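Snack box drive back for second year, packing under way

Okoro Street - July

Packing has started on this year's snack boxes at the Manasitz community rooms, with 600 of them due out before the end of the month. Doors open 2 p.m. most afternoons. Bring your own tape if you have a roll spare, they went through a lot last summer.

The boxes go to families on the summer list, plus a batch for the night shift at the Poltach depot, who asked to be added after hearing about it from the school run crowd. Each gets a plain cardboard box of packaged snacks, mixed. No two the same and thats fine, says organizer Vega Barroso.

"People keep asking me for the list of what goes in. There isn't one. Bit of sweet, bit of salty, close the lid." 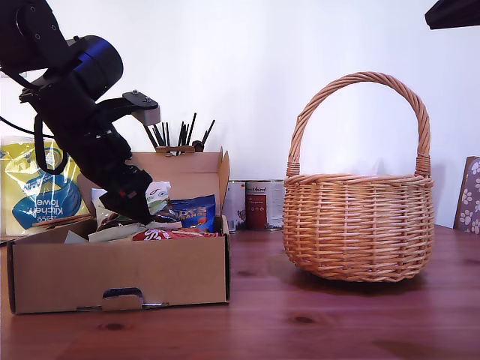
Snacks in an open box on the table, kitchen towels behind.

Shallow boxes this year. The deep ones from last summer got overfilled and the bottoms gave way on the stairs at Clomard Court - two lost in one evening, crackers everywhere. The new ones fold up from flat and tuck at the front, no tape needed on the base. Lids stay open until a second person has had a look inside.

Donations are coming in steadily but uneven. Plenty of cookies. Short on nuts, dried fruit and anything without chocolate, which does badly in a hot car. Barroso is also asking for smaller packs. Family size bags eat up the room and then the lid wont close.

Sealed packets only please, with the date still readable. Nothing homemade, nothing from the fridge. Drop off is at the side door on Okoro Street, not the front, the front is kept locked until the evening classes. 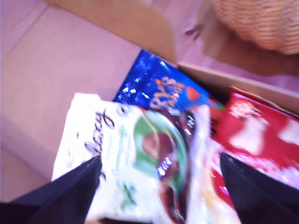
Soft bags go in last, on top, so they don't get crushed under the heavier stuff. Anything that rips goes to the helpers' tea table. Last year 36 boxes came back because of wrong apartment numbers, so labels are being written at the door this time and checked against the list before a box leaves the building.

Delivery is on foot for the streets nearest the rooms and by car for everyone else. Drivers are still wanted, mainly for the Clomard side, where parking is bad and it helps to have one person stay with the car. A round takes roughly 30 minutes if the elevators are working. They were not last week.

Families who want to be added to the list can leave a name and adress at the side door, or ask at the Poltach depot gate. No forms, no proof of anything. Allergies should be written down clearly, in capitals, and those boxes get packed seperately at the start of the afternoon before the other packets come out.

Packing finishes at 6 p.m. Late drop offs can be left with the evening class desk.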